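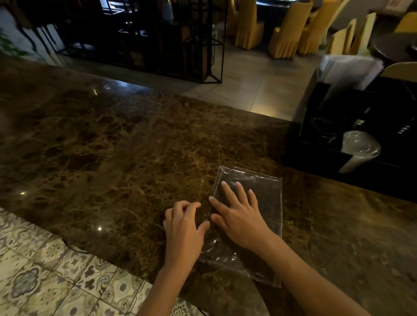
The bag flat on the marble, both hands on it

Gretgate Forum > Automation > Shows and visits
Topic: Preltura open day, was anybody else there?

tilde_marsh wrote:
I went to the Preltura open day in May and I promised in the other thread to write something. They held it in a dining room with the yellow chairs still in place, so for once it was not a hall with carpet and free pens. The subject was handling of takeaway supplies: bags, bowls, lids. The morning was the work by hand, and the afternoon was the arm from Broltalcombe with the soft fingers.

I did not expect to be so interested in a plastic bag. Clear film on dark polished stone is a hard case, as you see the veins of the stone straight through it. The presenter told us that the arm had 40 tries at opening a bag before lunch and they would not hide the result. It was posted on the door: 2 good openings. I respect that they put it there.

kettleworks wrote:
I was there also, at the back. Nice people, but I think you are too kind to them. Two from 40 is a result you keep in the laboratory until it gets better. My company paid 369 for the day ticket and I came home with nothing that I can show to my boss.

tilde_marsh wrote:
I understand, but the page said "work in progress" in the first line. And the bowls part was better, I think you left before it? The stack goes as one piece, so the fingers only need a good hold on the side. It is the film around it that makes trouble. 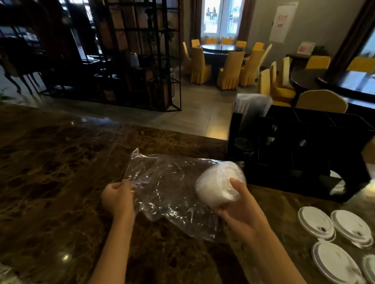 Bowls at the mouth of the bag, lids stacked beside

oddbearing wrote:
Question from somebody who was not there. Were the lids part of the task or did they just stand on the counter? With round thin lids in a stack, I have the problem that we always pick two. We tried suction, then a small blade, then suction again.

tilde_marsh wrote:
Part of the task, but only by hand. For the arm they said "next year". I asked about double picking and the answer was long and I did not write all of it down, sorry. What I have in my notes: weigh after every pick, and do not trust the camera alone with white on white.

kettleworks wrote:
Weighing costs time. On our line I would not accept it.

oddbearing wrote:
We do weigh, and it costs less than stopping the line. But every line is different.

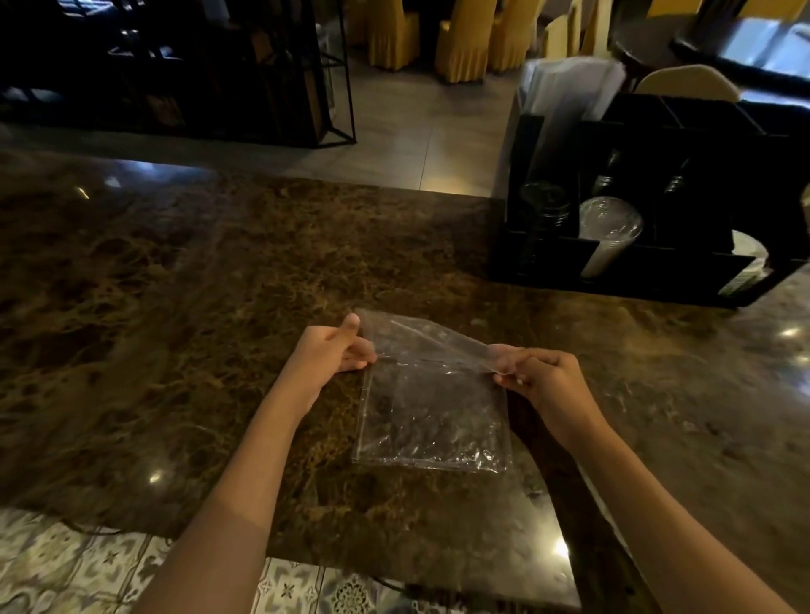 Sýkora
Member, 1774 posts
06/02/2025

I come to this thread after everybody, but I want to say something about the opening of the bag, because I believe kettleworks compares wrong things. A person holds the two upper corners and feels when the film separates. You can look at fingers for a whole day and you will not see that moment. The arm in the demonstration had no feeling in the tips, so for me two openings is more than I would have guessed.

My complaint is another one. The black organizer stood very near to the working area, and in the afternoon the elbow of the arm had to go around it each time. Why not put it on another table? I asked and they told me that a real counter has things on it. Fair, but then please test both ways, and give us both numbers.

kettleworks wrote:
OK, with the organizer I agree completely. With the fingers, no. If it needs feeling in the tips, then build it in before you sell tickets.

tilde_marsh wrote:
Sýkora, thank you, I had forgotten the elbow. Did you get the handout with the gripper drawings? Mine has page three missing.

Sýkora wrote:
Yes, complete. I will scan page three tonight and send it by private message.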